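Galerie: Messplatz Wäsche, Beschaffung und Flächenplanung

Projekt Flulari, Bereich Hausgeräte
Stand: 5. Januar 2023
Zusammenstellung: Teresa Dudek, technische Angaben: Waldemar Sadowski

Die Seite gehört zum Beschaffungsantrag für den zweiten Ausbauschritt des Messplatzes. Sie richtet sich an alle, die Positionen freigeben, Angebote einholen oder die Fläche bereitstellen. Die vollständige Stückliste liegt beim Antrag; aufgeführt werden nur die Positionen, zu denen es Rückfragen gab oder bei denen sich gegenüber der ersten Fassung etwas geändert hat.

Aufgabe der Zelle

Der Arm nimmt Textilien aus einem Korb auf und belädt eine Frontlader-Waschmaschine, in der Gegenrichtung wird entladen. Dazu kommen das Öffnen und Schließen der Tür sowie das Versetzen des Korbs. Waschgänge mit Wasser sind im zweiten Ausbauschritt nicht vorgesehen. Damit entfallen Zulauf, Ablauf und Bodenwanne, die in der ersten Fassung noch unter Haustechnik geführt wurden. Die Maschine braucht für die Versuche nur einen festen Stand.

Arme und Greifer

Beantragt werden 2 Arme gleicher Bauart mit Parallelgreifer. Eine gemischte Ausstattung wurde geprüft und verworfen: Ersatzteile, Kalibrierroutinen und Schulungsaufwand verdoppeln sich, der Preisvorteil beim kleineren Modell deckt das nicht. Plaltedell bietet beide Arme mit gleicher Firmware an und sichert die Lieferung aus einer Charge zu.

Beim Greifer ist die Fingerlänge das entscheidende Maß. Kurze Finger sind steifer, erreichen aber den Korbboden nur, wenn das Gehäuse des Greifers mit in den Korb eintaucht. Lange Finger kommen tiefer, geben unter seitlicher Last nach und treffen beim Türgriff weniger genau. Angesetzt sind lange Finger mit austauschbaren Auflagen. Die Auflagen sind Verschleißteile und stehen im Budget unter Verbrauch; für die ersten Monate sind 84 Stück bestellt, abgerechnet wird nach Abruf.

Steckverbindungen am Greifer

In der ersten Angebotsrunde war der Anschluss zwischen Arm und Greifer nicht spezifiziert. Waldemar Sadowski hat ihn als eigene Position aufgenommen. Gefordert sind ein verriegelbarer Rundstecker, Zugentlastung und ein Abgang, der in der Arbeitsstellung dicht über dem Boden nicht aufsetzt. Ein Winkelstecker wäre günstig, war aber bei Alturex mit langer Lieferzeit ausgewiesen. Der gerade Stecker bleibt in der Stückliste, der Winkelstecker ist als Option eingetragen und kann bis Mai abgerufen werden.

Waschmaschine

Frontlader, handelsüblich, weißes Gehäuse, rundes Bullauge. Kein Umbau am Gerät, keine Eingriffe in die Steuerung. Maßgeblich für die Auswahl waren die Griffform an der Tür und der Öffnungswinkel. Ein glattes, gewölbtes Türglas spiegelt Deckenleuchten, und die Tiefenmessung liefert an solchen Stellen Lücken. Im Budget ist deshalb eine Position Beleuchtung enthalten: flächige Leuchten mit Streuscheibe, seitlich versetzt montiert. Die vorhandene Deckenbeleuchtung bleibt, wird aber auf eine getrennte Schaltgruppe gelegt.
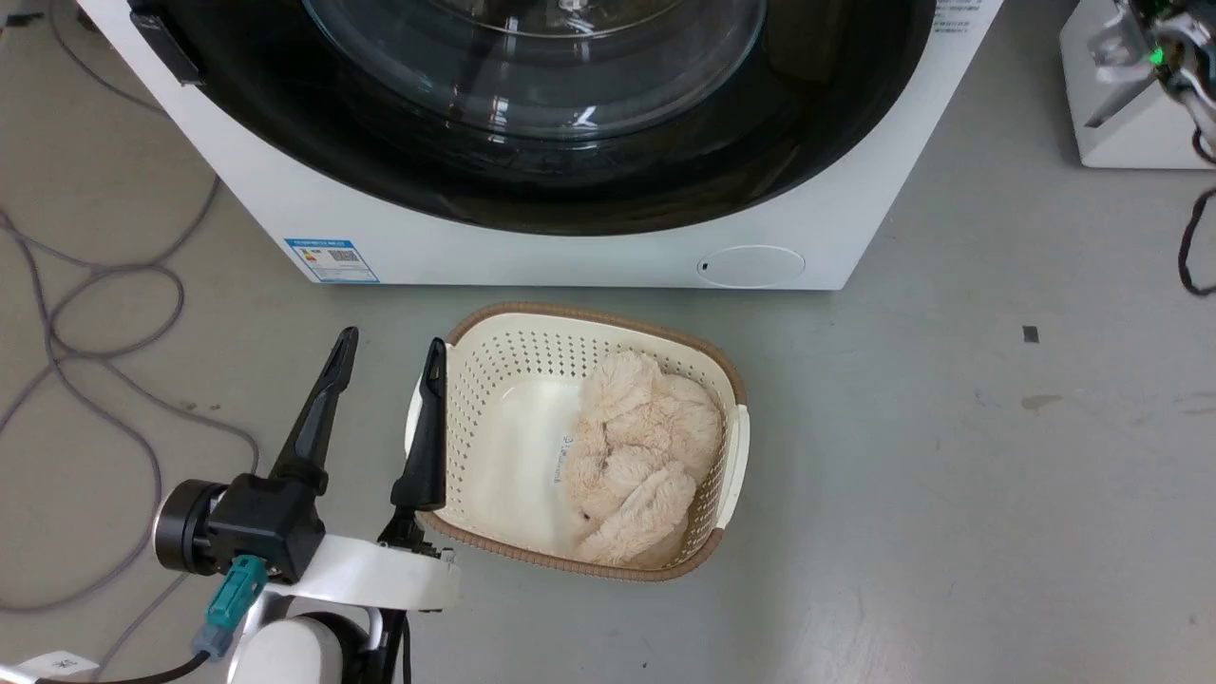 Für Körbe gilt in der Beschaffung eine eigene Regel. Es werden Serienartikel mit ausgeschnittenen Griffen an den Schmalseiten gekauft, und zwar immer in Mehrfachstückzahl desselben Modells. Fällt ein Modell aus dem Sortiment, muss sonst die gesamte Greifplanung am Griff neu vermessen werden. Gelochte Wandungen sind zulässig. Ein abgesetzter Rand in dunklerer Farbe ist erwünscht, er erleichtert die Kantenerkennung gegen einen hellen Innenraum. Die Kosten sind gering und laufen über den Sachmitteltopf, ein Vergleichsangebot ist nicht nötig.

Textilien und Füllgut

Das Sortiment wird in 3 Klassen geführt: glatte Webware, Strick und Hochflor. Zu Hochflor zählen Plüsch und Kunstfell. In dieser Klasse ist das Volumen groß, das Gewicht klein, und die Finger schließen auf dem Flor, bevor das Trägergewebe gefasst ist. Die Greifkraft lässt sich dort aus dem Öffnungsmaß nicht zuverlässig ableiten. Olga Lobo hat daher Greifer mit Kraftrückmeldung verlangt, was die Position gegenüber der einfachen Ausführung verteuert. Die Mehrkosten sind im Antrag getrennt ausgewiesen, damit die Freigabe unabhängig vom Rest erfolgen kann.

Insgesamt umfasst das Sortiment 355 Teile. Jedes Teil erhält eine Inventarnummer auf einem eingenähten Band. Aufgeklebte Nummern wurden ausgeschlossen, weil sie an den Fingerauflagen haften bleiben können.

Kabelführung

Der Posten war in der ersten Fassung mit null angesetzt. Motorleitungen, Datenleitungen und Netzzuleitungen sollten lose auf dem Boden bleiben. Für einen kurzen Versuch ist das vertretbar, für einen Dauerbetrieb nicht: Mobile Sockel werden verschoben, Schlaufen geraten unter Rollen, und ein Korb lässt sich auf einem Kabel nicht reproduzierbar abstellen. Eingeplant sind jetzt:

– Bodenkanal, flach, überfahrbar, von der Verteilung bis zur Stellfläche der Sockel
– getrennte Führung für Leistung und Daten
– Haltebügel am Sockel mit definierter Schlaufenlänge
– Klettbinder statt Kabelbinder, da häufig umgesteckt wird
– beidseitige Beschriftung aller Leitungen

Die Montage des Bodenkanals übernimmt die Hausinstallation. Das Material ist im Antrag enthalten, die Arbeitszeit wird intern verrechnet. Miłosz Pawlak stimmt den Termin ab, weil der Bereich dafür spannungsfrei geschaltet werden muss.

Stellfläche und Bodenmarken

Die Position von Maschine, Sockeln und Korb wird über Marken auf dem Boden festgehalten. Marken aus Klebefolie reichen aus, sollten aber matt sein und sich bei einem Umbau rückstandsfrei lösen lassen. Vor dem Aufkleben ist der Boden zu reinigen. Eine Neubeschichtung wurde angefragt und zurückgestellt; der graue Bestandsboden ist eben genug, und Flecken stören die Auswertung nicht, solange sie nicht im Bereich einer Marke liegen.

Bei der Flächenberechnung ist der Schwenkbereich der Waschmaschinentür voll anzusetzen. Im ersten Plan war nur das Gehäuse eingetragen. Vor der Maschine muss der Korb so stehen können, dass beide Griffe frei zugänglich bleiben und der Arm ihn seitlich anfahren kann, ohne mit dem Handgelenk das Gehäuse zu berühren. Der korrigierte Plan liegt dem Antrag als Anlage bei.

Sockel und Statusanzeige

Die Sockel werden mit Ballast bestellt. Verschraubung mit dem Boden ist nicht genehmigt. Jeder Sockel erhält eine Leuchtanzeige, die aus dem Gang heraus erkennbar ist. Grün bedeutet nach der hausinternen Festlegung betriebsbereit und enthält keine Aussage darüber, ob der Arm in Bewegung ist. Für die Bewegungsmeldung ist eine zweite Anzeige vorgesehen, die Plaltedell als Nachrüstsatz liefert. Not-Halt-Taster sind pro Sockel und zusätzlich am Zugang eingeplant.

Software und Aufzeichnung

Die Lizenz für Wumbei läuft pro Arm und Jahr. Im Antrag steht die Jahreslizenz, da für die Dauerlizenz kein Wartungsvertrag angeboten wurde. Speicherplatz für die Kameradaten wird aus dem bestehenden Kontingent genommen. Sollte die Auflösung der Kopfkamera erhöht werden, ist das Kontingent neu zu beantragen; die Vorlaufzeit dafür ist länger als die Lieferzeit der Kamera selbst und muss entsprechend früh eingeplant werden.

Was nicht im Antrag steht

Ein Trockner wurde mehrfach angefragt und ist dem dritten Ausbauschritt zugeordnet. Gleiches gilt für den Falttisch. Spülende Reinigung der Greifer entfällt, Fusseln werden abgesaugt. Ein Schutzzaun ist nach der vorläufigen Risikobeurteilung nicht erforderlich, solange die reduzierte Geschwindigkeit eingehalten wird. Ändert sich die Geschwindigkeit, muss die Beurteilung wiederholt werden, und der Zaun wäre dann mit Montage und Türkontakten neu zu kalkulieren.

Offene Punkte

Angebot Alturex zu Steckern und Leitungen: Preisbindung bestätigen lassen.
Lieferort der Sockel: Laderampe oder Messplatz, Aufzuglast prüfen.
Leuchten: Muster anfordern und vor dem Bullauge testen, erst danach bestellen.
Ersatzfinger: Mindestmenge beim Hersteller klären.
Kostenstelle für die interne Verrechnung des Bodenkanals: Rückmeldung von Stanisława Piątek steht aus.

Rückfragen zu den Positionen bitte an Teresa Dudek, zu Maßen und Anschlüssen an Waldemar Sadowski.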